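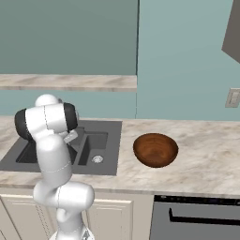 Hard water in shared kitchens
Speaker notes, June 21, 2025
Talk length: 17 minutes plus questions

Slide 1 -- Title
Say where the data comes from: the Bach building, 5 floors, one shared kitchen per floor, all fed from the same riser. Scope is scale at the tap and in the hot water line. Drinking water safety is out of scope. If asked, take it at the end.

Slide 2 -- What hardness is
Dissolved calcium and magnesium, reported as milligrams per liter of calcium carbonate. Anything over 180 is usually classed as very hard. Our incoming supply measured 200. Point out that the unit is a convention. The water does not contain calcium carbonate as such until it comes out of solution.

Slide 3 -- Why it comes out
Heating drives off carbon dioxide, the balance shifts, and calcium carbonate deposits on the nearest surface. The heating element gets the most. Next is anywhere a film of water dries: aerator screens, the base of the faucet, the ring around the drain. Pause on the curve. The slope gets steeper past 140 degrees Fahrenheit, and two of our heaters were set above that when we started.

Slide 4 -- Test setup
Floors 1 and 2: no treatment. Floors 3 and 4: Ivix cartridge under the sink, cold line only. Floor 5: Erka ion exchange softener on both lines. Flow was measured at the cold tap, fully open, aerator in place. Same bucket and same stopwatch throughout. Readings began in November.

Mention the weak point before somebody else does. Floor 5 has fewer users than floor 2, so total volume is not matched. The log holds 815 flow readings, and they are not spread evenly across floors.

Slide 5 -- Flow results
Untreated floors lost flow steadily until the aerators were cleaned, then recovered to the starting value. So the loss was at the screen and the pipe was fine. Cartridge floors declined more slowly. Floor 5 stayed flat within the error of the method.

Do not read the table aloud. Give the direction and move on.

Slide 6 -- Surfaces
Stone counters need a separate word. Marble is itself calcium carbonate, so the acid that removes scale also etches the counter. Vinegar and citric acid are both out on marble. Use a neutral cleaner and a plastic scraper, and dry the area behind the faucet. Steel sinks tolerate dilute citric acid -- rinse well, and keep the runoff away from the sink edge.

Slide 7 -- Cost
Salt and service for the softener, cartridges for the under-sink units, labor for cleaning screens. Labor was logged in the Amovik work order system and is rounded to the quarter hour, so treat small differences as noise.

Slide 8 -- Recommendations
Turn the heaters down to 140 before buying anything, subject to whatever the local code says about stored hot water. Put aerator cleaning on the regular schedule. Soften the hot line where a heater has already failed once. Leave one cold tap unsoftened on every floor for drinking.

Backup slide -- Softener settings
Show only if asked. Regeneration is by volume, set to run overnight. Hardness setting matches the incoming test. Retest the supply if the utility changes source.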